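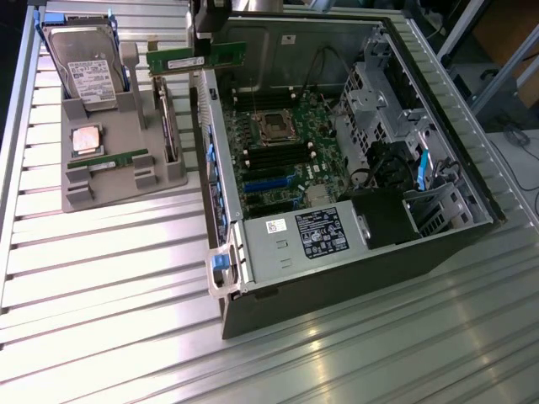

Photo: Deltum. Free to use for editorial purposes with credit.

PRESS RELEASE
September 14, 2020

Deltum opens its server assembly build to other workshops

Lastusholm – Deltum, a shared workshop for electronics and small machines, today makes public the complete build files for its robot work cell. The cell is made for one kind of job: placing parts in a desktop server and taking them out again. The files contain the drawings of the table, the printable models of the parts tray, the gripper finger shapes and the control program, which carries the name Joshi.

The project was started by members of the workshop who repair and rebuild used computers. Many of these machines arrive in Lastusholm with the same case and the same board, and the same parts must be moved in each of them. The members wanted to find out how much of this work a robot arm can do when it is set up by people with ordinary tools and a limited budget.

"We did not want to build a factory," the members of the Joshi group write in their project notes. "We wanted a table where we can leave a computer open in the evening and continue the next day from the same position. Everything else in the project has grown from this wish."

The table

The work surface is made of aluminum profiles laid side by side. The grooves between them make it possible to fix a tray or a stop at almost any place, and to move it later without drilling. The server case lies on its side with the panel taken off, so that the gripper can reach the board from above. This position was selected early, after the group had tried to work with the case standing up and found that memory modules were very difficult to press straight.

The parts tray

Most of the design time was spent on the tray. It is printed in gray plastic and has a separate place for each part: the hard drive, the processor, the memory modules and one expansion card. The processor lies flat in a shallow recess. The expansion card stands on its edge in a tall slot, from which it can be lifted straight up. The memory modules are held at their ends, and the long sides stay free for the fingers.

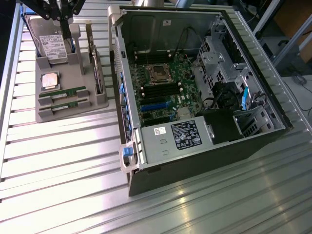

The gripper over the hard drive in the printed parts tray. Photo: Deltum

The group printed 4 full versions of the tray before the dimensions were accepted. In the first version the recess for the processor was too deep, and the fingers touched the plastic before they touched the part. In the second, the walls around the hard drive were too thin and bent when the drive was pulled out. The published version can be printed in 2 pieces, which are then joined with screws from the underside. It is suitable for printers with a small bed.

The program

Joshi is written as a list of short steps. Each step has a start position, an end position and a limit for the force. When the limit is reached, the arm stops and waits for a person to decide. The group has so far written 275 steps, and all of them are included in the release, also those which are not yet reliable. Steps of this last type are clearly marked in the files.

Memory modules and the hard drive are at present the best covered parts. The processor is more demanding. The socket has many fine contacts, and a small error in angle can damage them, so the group recommends that other workshops practice this step with a defective board first. Cables are not included in the program. They are connected and guided by hand, and the group has no plan to change this in the next version.

What is included in the release

Drawings and a cutting list for the aluminum table
Printable models of the parts tray, in one piece or in two
Models of the gripper fingers
The Joshi program with all steps and a short manual in English
A list of known problems

All files may be used, changed and shared without payment, also for teaching. Deltum asks only that changes to the tray are published with the dimensions, so that others can print them. The workshop does not sell ready-made parts and can not offer installation at other places.

Next steps

A second table after the same drawings is being prepared at the community workshop in Drurnilbridge. The two groups will exchange their steps and test whether a program written on one table can run on the other with only a new calibration. The results are planned to be published in November, together with a revised manual. The Drurnilbridge group will also prepare a tray for a smaller type of case – the present one fits only the tower format.

Visitors are welcome to see the work in Lastusholm during the normal opening hours of the workshop. Groups of more than 4 persons are asked to write in advance, as the room around the table is narrow.

About Deltum

Deltum is a member-run workshop in Lastusholm with areas for electronics, 3D printing and metal work. Members pay a monthly fee and may use all areas after an introduction to the tools. The workshop also takes in used computers from local residents and gives them back repaired, or uses them for parts.

Press contact

Deltum press desk, Lastusholm
Further photos and the build files are available on request.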